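Search this site
Search

Let the robot club do the washing up

October 30, 2025

I help out with an after-school robotics club in Skorkitz, and I've become a complete bore about cutlery. We used to build machines for the Drunon Cup, where a wheeled thing pushes foam blocks over a line and everyone screams. I loved the Drunon Cup! I still do. But since June one group has been working on something slower, and I think every club in the country ought to have a go at it.

The job is putting chopsticks and spoons into a wire rack, with two arms, on a table. You could teach a toddler to do it in a minute or so. Our students have been at it for months, they have logged 1390 attempts, and they talk about it the way other teenagers talk about football. 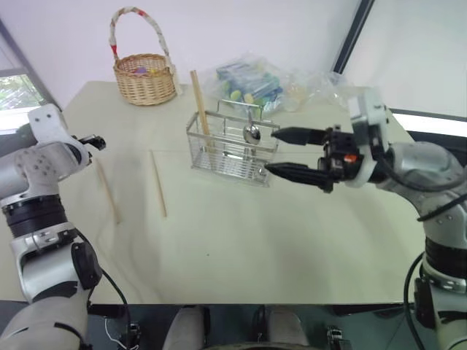 What I like so much is how quickly it turns into proper thinking. A chopstick is thin and it rolls. A spoon is shiny and curved, and which way round do you hold it if the bowl has to end up on top? Somebody has to decide how wide the fingers should open, and then somebody else disagrees (loudly, usually), and off they go to try both. I've seen a quiet student argue for an entire session about the angle of a wrist, and win.

People tell me it's dull to watch, and that parents won't come out on a wet evening for it. Fair enough, it is slow. But our open evening at the Seidel hall was packed, and when a chopstick finally dropped into place the cheer was as big as anything I've heard at a match.

The other complaint is money, and I take that one seriously. Arms cost far more than a box of wheels and motors. Our Fasia grant came to 3000 pounds and it didn't cover everything. Clubs could share, though. Two schools could split a pair of arms by term, and the things to pick up come out of a kitchen drawer for next to nothing.

So I'd like Drunon to add a household class next year, with a small entry fee and a plain wire rack for every team. We'd sign up the same afternoon, and I already know who'd want to do the chopsticks.

2503 shares | 500 comments

Contact us | Copyright Skorkitz Voice | Back to top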